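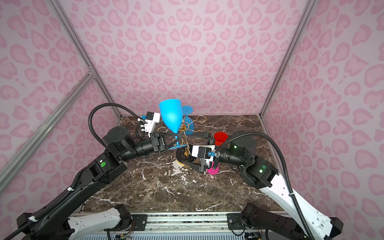
## Translation orders: frequently asked questions

**Which language pairs does Sovwood handle?**
Turkish, Portuguese and Polish into English, and English into Turkish. Other pairs are passed to Akyol, our partner office, and are quoted separately.

**How is the price worked out?**
By source word. Numbers, headings and table cells count as words. Text inside scanned pages is counted after it has been typed out, so the first quote for a scan is an estimate. The minimum charge covers 800 words. A file of 417 words is billed at the minimum.

**Do repeated sentences cost less?**
Yes, if the file is editable. Exact repeats are billed at 62 percent of the normal rate. Near matches are billed in full.

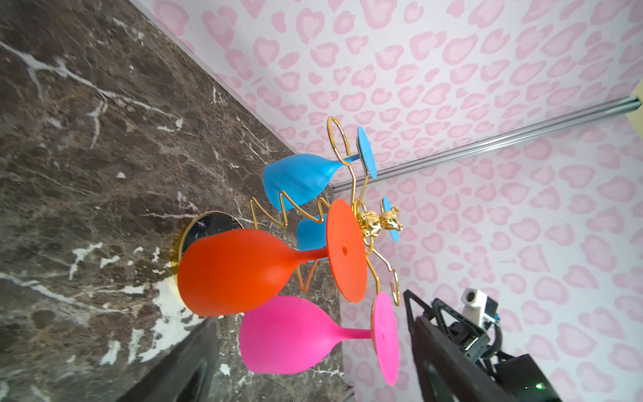
**Which file formats are accepted?**
DOCX, XLSX, PPTX, IDML and plain text. PDF is accepted, but the layout is not rebuilt unless the order says so. Password-protected files are returned unopened.

**Can I get a certified translation?**
Certified translations are issued for birth, marriage and school records. Each one carries a signed statement and a stamp. Check with the receiving office whether it also wants a notary. We do not arrange that step.

**How long does an order take?**
Short records take two working days. Longer files are scheduled by word count, and the delivery date is printed on the quote. Files received after 3 p.m. on Friday are logged on the next working day. 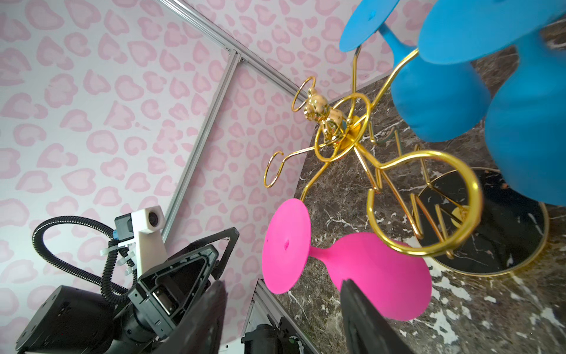 **Who checks the translation?**
A second translator compares it with the source line by line. Terms are kept in Preltent, our glossary tool, which now holds 3,699 entries. Clients may send their own term list, and it overrides ours.

**What if I find an error?**
Report it within 30 days with the page and line. Errors in meaning, spelling or numbers are fixed free of charge. Changes to the source text are a new order.

**Where are my files stored?**
On the Zamside server until the invoice is paid, then in a closed archive for one year. Earlier deletion can be requested by email, quoting the order number.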